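Boards > Cut Flowers > Conditioning and Vase Life

Tulips in narrow-neck vases: stems per vase?

marin_matic
Small glass vases, short necks. I get 2 days before the heads flop. Cold tap water, stems recut on a slant, no flower food. Is the neck the problem or the water?

bai_bulbs
Water depth. Tulips keep growing after cutting and they drink a lot. A small vase needs topping up morning and evening.

emlyn_m
Disagree. Depth matters less than crowding. Mine from this afternoon:
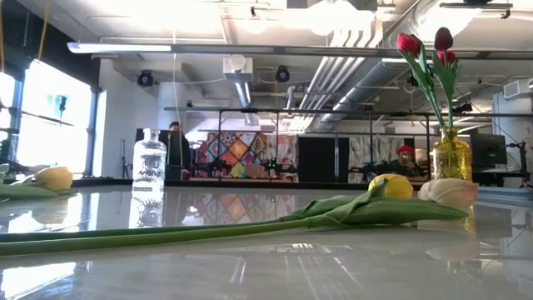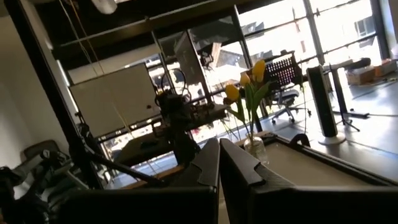
My limit for a short neck is three stems, with the lowest leaves stripped so they stay out of the water. More than that and the stems get pinched at the lip. The yellow glass vase with the reds and the dark maroon is at that limit, and one red already leans left. I count a lean as normal for tulips. A bend right under the head is a different fault, usually air in the stem.

bai_bulbs
Three is one too many for that neck. The foliage is covering part of the lower red. I'd run 2 and put the third in the clear one.

emlyn_m
The foliage is a stripping issue, not a stem count issue. I'll take a leaf off.

marin_matic
So recut, strip, top up twice a day. Does a window matter?

ximeng_j
Yes. They bend toward light and open faster in sun. Move them back or turn the vase daily.

14 replies hidden · 2 shares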